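Sorting the Sample Racks: Gallery

I've never believed a tidy bench makes for better results. Nelano, who sell storage, say it does, and their brochure runs to 5 pages without one figure I could check. Still, we had 789 tubes with labels in three people's handwriting, so in March the Vistden store room got a clean-out and the small racks came into regular use.

My doubts, for the record. Colour-coded caps are lovely until the supplier changes the colour. The Ilier labels were meant to survive the freezer, and I'll believe that after a second winter. Mägi's catalogue lists a rack for every size of tube ever made, and we still ended up with odd ones rolling around in a drawer.

The gallery is shorter than planned. Most of the cupboard shots were too dull to put up, even for me. 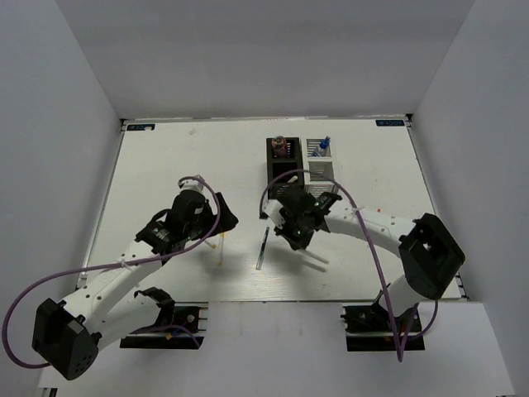 Is it worth buying small racks if you already own a big one?

Only if you work through samples in short batches. A big rack holds more, but you end up carrying the lot to the bench to get at a handful, and everything you didn't need sits out at room temperature. For long-term storage I'd keep the big one and save the money.

Two small racks, side by side near the back centre of a white work surface. I'm prepared to admit they don't take up much room.

Page updated September 9, 2024.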